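Contre le pliage

Publié le 20 juillet 2024 par Inna Lytvynenko

Ma belle-mère plie les torchons en trois, puis en trois encore, tranche vers l'extérieur. Chez moi ils vont en boule dans le tiroir, et je n'ai jamais constaté qu'un torchon en boule essuyait moins bien les assiettes.

Je croyais l'affaire privée. Puis en novembre on m'a offert « La Méthode Brotard », 200 pages sur l'art de ranger une armoire, dont un chapitre entier consacré aux chaussettes, qu'il ne faudrait pas « contraindre ». J'ai lu ça dans le train, avec un sérieux que je regrette.
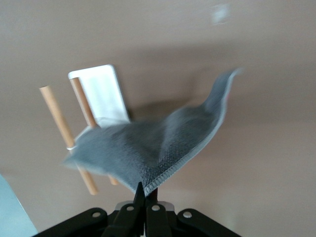
Le plus étrange, c'est le ton. Brotard parle du linge comme d'autres parlent du salut. On se confesse (j'ai gardé des taies dépareillées), on fait pénitence – un dimanche entier devant la penderie – et on ressort léger, avec un bon de réduction pour les boîtes Grimell. Il en faut presque 156 pour une maison de taille moyenne, si j'ai bien suivi le tableau en annexe.

Je n'ai rien contre les gens ordonnés. J'en ai épousé un. Mais qu'on cesse de me vendre une pile de serviettes comme une preuve de caractère. Ma grand-mère a tenu une ferme, élevé cinq enfants et enterré deux maris avec une armoire qu'il fallait fermer du genou. Les draps sentaient bon quand même.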